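홈 | 지원제도 | 신청안내 | 서식자료실 | 문의

프리랜서 기자 소득보전 지원금 신청 방법

Sterkdale 언론인지원기금의 소득보전 지원금은 온라인 창구 Botell에서만 접수한다. 우편과 방문 접수는 4월에 종료되었다. 본 안내는 개인 신청자를 기준으로 하며, 법인 명의 계약자는 별도 서식을 사용한다.

1. 자격 확인

기준 기간 안에 원고료 또는 취재비 지급 내역이 21건 이상 있어야 한다. 동일 매체에서 같은 달에 나누어 지급받은 금액은 1건으로 본다. 사진 및 영상 기자도 대상에 포함되나, 광고 촬영 대금은 건수와 소득 산정에서 모두 제외한다.

2. 서류 준비

- 매체별 지급명세서
- 계약서 또는 발주 이메일 사본
- 본인 명의 계좌 사본
- 서식 519호(소득 감소 확인서)

서식 519호는 서식자료실에서 내려받는다. 이전 판은 하단에 서명란이 하나뿐이며 접수되지 않는다. 계약서가 없는 경우 담당 편집자의 확인서로 대체할 수 있다. 확인서에는 편집자의 직위와 연락처, 게재일을 기재한다.

3. 파일 변환

모든 서류는 PDF로 제출한다. 파일명은 "성명_서류명_연월" 순으로 작성하고 공백은 밑줄로 바꾼다. 여러 장으로 된 명세서는 지급일 순으로 합친다. 암호가 설정된 파일은 업로드 단계에서 오류로 처리되므로 미리 해제한다.
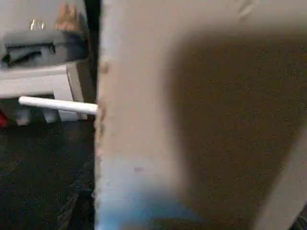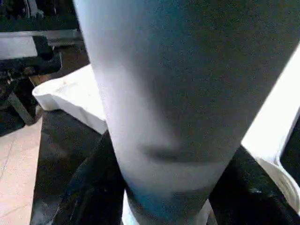
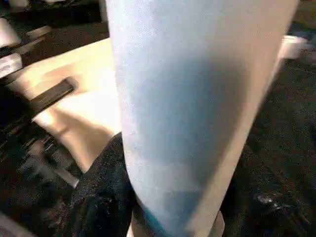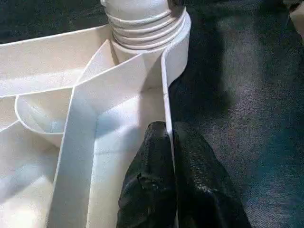

근접 촬영 사진 4점. 편집: Ariel Sarmiento

4. 온라인 입력

Botell에 로그인한 뒤 "신규 신청"을 선택한다. 소득란에는 세전 금액을 원 단위로 입력한다. 외화로 받은 원고료는 지급일 환율로 환산하고, 비고란에 통화명과 원래 금액을 적는다. 입력 중 21분 동안 조작이 없으면 자동으로 로그아웃되며 저장하지 않은 내용은 삭제된다. 항목별로 "임시저장"을 누른다.

필명으로 기사를 게재한 경우 "필명 사용"에 표시하고, 본명과 필명이 함께 기재된 지급명세서를 첨부한다. 필명이 둘 이상이면 각각 입력한다.

5. 제출 및 보완

"최종 제출"을 누르면 접수번호가 발급된다. 제출 후에는 신청자가 직접 수정할 수 없다. 보완 요청은 등록한 이메일로 발송되며, 보완 서류는 최대 2회까지 제출할 수 있다. 기한 내에 제출하지 않은 신청은 반려로 처리된다.

6. 이의신청

반려 통지를 받은 신청자는 "처리 내역"에서 이의신청서를 작성한다. 접수번호와 반려 사유 코드를 기재하고, 최초 신청에 없던 증빙은 별도 파일로 첨부한다. 건수 산정에 대한 이의는 매체별 지급일 목록을 함께 제출해야 심사한다.

자격 문의: Erhan Sönmez
시스템 오류 문의: Defne Demirtaş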